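Quick notes from the Utden open day, typed up on the bus so forgive the spelling.

Got there late, parking full, walked up from the Llanos side. Sign-in, sticky badge, coffee from an urn. Maribel Quintero took our group round – fast talker, knows her stuff, didn't mind being interrupted. I was no. 37 on the list and almost 48 had signed up, so they split us.

First stop the intake shelves. Old office desktops, mostly from the Ernivside schools contract. Then the parts wall, which I could of stayed at all day. Drawers of screws, drive rails, blanking plates. Labels all handwritten.

Best bit was the teardown area. Towers go on their side, panel off, and you get the whole layout at once. Yeison Giraldo talked us through what comes out and what gets kept. Blue plastic drive parts are worth saving, he says, they get lost and the replacments cost silly money. Sockets get a careful look for bent pins. Boards go on to Rerkular if they're no good here.

Asked about power supplies – tested seperately, 3 minutes each. Didn't get to see that, ran out of time. Next one is in September, bring a jacket, the hall is freezing.

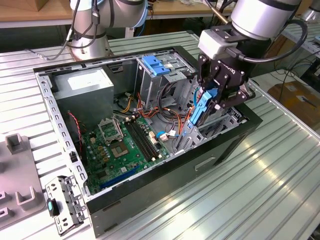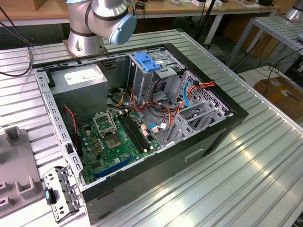
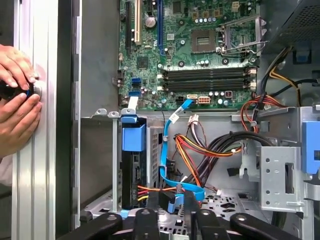 Teardown area, Utden open day. Side panel off, green motherboard in place, CPU socket empty.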